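Stevatmont bringt die Jacke zurück aufs Bett: neue Kurse rund ums Zusammenlegen und Einlagern starten in Vullia

Vullia, 26. Juli 2021 – Wer schon einmal an einem warmen Sommerabend vor dem offenen Kleiderschrank gestanden und sich gefragt hat, wohin bloß mit all den Übergangsjacken, der ist bei Stevatmont in guter Gesellschaft. Das kleine Unternehmen für Haushaltsordnung lädt ab sofort zu einer neuen Kursreihe ein, in der es ganz in Ruhe um das Falten, Glattstreichen und Verstauen von Kleidung geht.

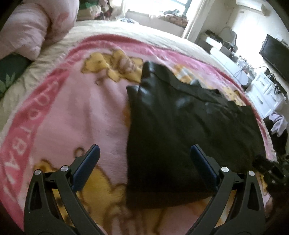
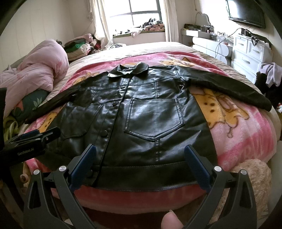

Schwarze Kleidung, ausgebreitet auf einer rosa Decke mit gelben Zeichentricktieren

Die Reihe umfasst 17 Abende und richtet sich an alle, die zu Hause keinen großen Tisch haben und trotzdem ordentlich arbeiten möchten. »Das Bett ist die schönste Arbeitsfläche, die eine Wohnung zu bieten hat, und man muss sich nicht einmal bücken«, sagt Gründerin Halyna Romaniuk, die ihre ersten Kurse noch im eigenen Schlafzimmer gegeben hat. Knöpfe schließen, Kragen richten, Ärmel nach hinten legen und erst dann falten – so beginnt bei ihr jede Stunde, und so mancher Gast hat diese Reihenfolge schon an die halbe Verwandtschaft weitergegeben.

Besonders am Herzen liegen dem Team in diesem Jahr glatte, glänzende Stoffe, die Knicke gern übel nehmen. Kursleiter Fredy Llanos empfiehlt, solche Stücke nur locker einzuschlagen und ganz oben in die Kiste zu legen. Schon beim Probelauf im Mai kamen dazu so viele Fragen, dass nun ein ganzer Abend dafür vorgesehen ist.

Die Kurse finden in den Räumen von Stevatmont in Vullia statt, je Abend gibt es 20 Plätze. Die Teilnahme kostet 28 Euro, Tee und Gebäck sind selbstverständlich dabei. Eigene Lieblingsstücke dürfen und sollen gern mitgebracht werden. Anmeldungen nimmt das Team im Laden oder telefonisch zu den üblichen Öffnungszeiten entgegen.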